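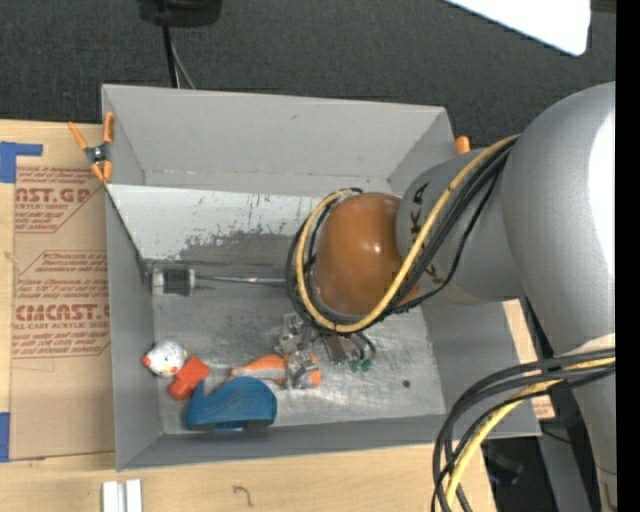

Cirby asked me last month why a toy library needs a bin at all, when every toy already has a shelf and a label. I want to start my talk with this question, so please leave the first slide up until I finish answering.

Slide 1. The sorting bin

Good morning and thank you for coming to Zasturthorpe. My English is sometimes slow, so I will read a little.

The answer I gave is this. A returned toy does not go back to the shelf. It goes first into the grey bin, together with the small toys from other families. On the slide you see some bright ones in orange and red, and a small white one with dark speckles. They lie close together, and we have to take them out one by one. In this moment we look at the toy properly.

(Pause. Let people look.)

Slide 2. How much comes back

In July we had 726 toys returned. Most of them are small enough to close in your hand. On a busy morning one bin can receive up to 30.

Say clearly: we do not fill the bin to the top. When it is too full, the little ones go under and the tails and ears get bent.

Slide 3. Taking out

Take one toy only. Turn it over. Press the seams or the joins with your thumb. If something moves which should not move, put the toy in the repair tray and write the colour on the card. The colour is enough, you don't need to invent a name for it.

I was asked before if we should sort by colour. My opinion is no. Children ask for the dog or the boat, they do not ask for the orange. But for finding a toy in a mixed bin, colour is a great help, and a white toy is the easiest one to see against grey.

(If there is time, tell about the lost boat and the rubbish truck. Keep it short.)

Slide 4. Washing

Hard plastic: warm water, mild soap, soft brush, then a towel. Soft toys go in a mesh bag. Anything with a battery is wiped by hand. We wait 15 minutes before the second wipe.

At Derkidness they wash first and check after. I tried it for one season. The broken pieces went down the laundry sink, so I returned to checking first.

Slide 5. Shelves

The Sikder shelving has 17 sections in our room. Heavy toys go at the bottom, puzzles at the height of the eyes, small figures in clear tubs with a lid. Please do not put a tub on top of another tub without its lid.

(Show the sample card, pass it to the first row.)

Questions. Repeat each question in the microphone before answering. Tea and slices are in the next room from half past ten.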